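铁锅、台面和勺子：几条不太体面的厨房经验

搬到Andport以后，我家厨房的面积缩水了一半，锅倒是一口没少。下面这些办法都是我用过的，有的还是先做错了才学会的。

一、黑锅别洗得太勤快

厚重的大黑锅最怕两种人：从来不洗的，和洗起来像跟它有仇的。我属于后一种，曾经用钢丝球把一口好锅擦得像新买的，第二天它就长了一层橘红色的绒毛。

现在的做法很省事：趁锅还有余温，倒热水，用竹刷刷两圈，倒掉，上小火烘到没有水汽，再拿纸蘸几滴油抹一遍。油要薄，薄到你怀疑自己没抹。抹厚了会发黏，放两周就能粘住一只苍蝇。 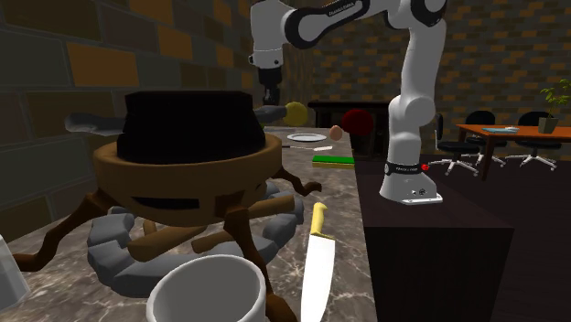 Momley那边有位读者来信说，热水刷锅这一套在她家行不通，因为她煮的是番茄，酸东西煮久了，油膜自己就掉了，刷不刷都一样。她的办法是番茄一律换搪瓷锅，铁锅只管煎和炖肉。

这话有理，我照抄了。酸的、醋的、放柠檬的，都别在铁锅里过夜。剩菜更别，第二天尝起来像在舔门把手。

二、烧一大锅水之前

大锅装水，七分满就收手。装得太满，水一滚就往外扑，灭火、洗灶、骂人，一样都跑不掉。还有，先把锅放稳再加水，别在水槽里灌满了再端过去。我的腰是在九月里明白这个道理的，到过年才原谅我。

锅架要是带腿，腿尖朝外的那种，请留意它伸到哪儿去了。我踢过两回，都是同一个脚趾。 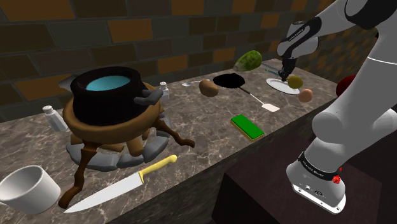 三、石头台面的脾气

大理石花纹的台面好看，好看的东西一般都难伺候。先弄清楚你家的是真石头还是印上去的花纹，真石头怕酸，醋和柠檬汁滴上去要马上擦，等吃完饭再擦就只能欣赏那个白印子了。

平时用中性洗洁精兑温水，软布擦过，再用干布收一遍。Engelhardt五金店卖的台面护理油，一瓶296毫升，我买的时候觉得够用到退休，结果被家里人拿去擦了皮鞋。皮鞋倒是挺亮。

墙砖缝里的油，用小苏打调成糊，敷10分钟，旧牙刷来回刷。刷之前把牙刷做个记号，理由我不想细说。

四、勺子该扔就扔

做过一次清点的人都知道，抽屉里真正在用的勺子就那么两三把，剩下的是来养老的。我的规矩是：手柄松了的扔，勺沿熔出毛边的扔，闻着有去年咖喱味的也扔。

塑料和硅胶的勺子别搁在热锅边上，搁一次弯一点，弯到最后只能舀空气。

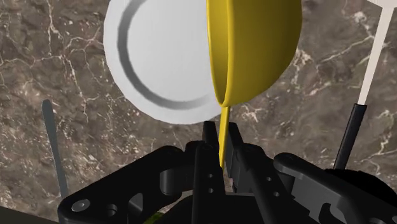 颜色鲜艳的可以多留一把，掉进水槽的泡沫里好找。黑柄的那几把我每次都得伸手去摸，摸到的头一样总是刀。

木勺另算。木勺不能泡，洗完立起来晾，头朝上。发毛了用细砂纸顺着纹路磨，再抹点油，又能撑一年。我有一把从Usten旧货市集淘来的，勺头已经磨歪了半边，刮锅底倒是刚刚好，谁要扔它我跟谁急。

下次写冰箱，得先等我鼓起勇气打开最下面那一格。

2023年4月30日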